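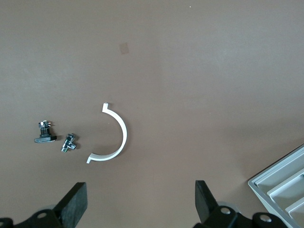

Abrazadera Plesa 19, de Fistholm

¡Vuelve la Plesa, y ahora en blanco! Sujeta tubos de 16 a 19 mm y se monta con un solo tornillo, así que va de maravilla en lavaderos, trasteros y hasta en el riego de la terraza (nosotros la tenemos puesta en los tres sitios).

Bolsa de 4 unidades, tornillos incluidos
Compatible con el carril Shin
Ref. 97-B

Disponible desde noviembre de 2018 en el almacén de Nistport. También la servimos suelta, basta con pedirla.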